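Wrist camera only vs wrist plus overhead for garment folding policies

Tags: imitation learning, deformables, camera placement

Posted by tresport_lab, January 23, 2023

We are trying to reproduce the wrist-only ablation from the Mundora folding paper. Our set is 1237 demonstrations, all with red and white sportswear, 316 of them starting with two garments on the table. The paper reports almost no loss when the overhead view is dropped. Ours loses most of its successes on the two-garment starts - the policy grasps, lifts, then stalls. Cloth held close to the lens takes up much of the wrist view at that stage, and the second garment is the same colours.

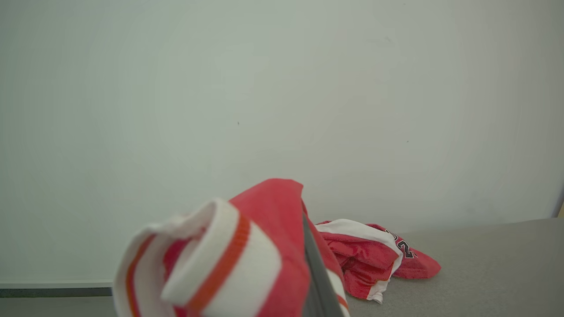
skunus replied that the stall is a known effect of single-step observations. Once the held cloth hides the table, the policy has no record of where the other garment was. Stack 4 past observations, or add a small recurrent layer, and run the ablation again before blaming the camera. Check the paper's appendix as well; I believe their wrist-only model had history and the main table does not say so.

zheng

Had the same thing last July. We collected more data, went up to 1310 demos, and it did not help much. Is your gripper state in the input?

mundora_user

History helps, but look at your colours too. With matching garments the encoder can merge the near cloth and the far one. We added a depth channel and the grasp point stopped jumping between them. Report one-garment and two-garment starts separately, as the average hides it.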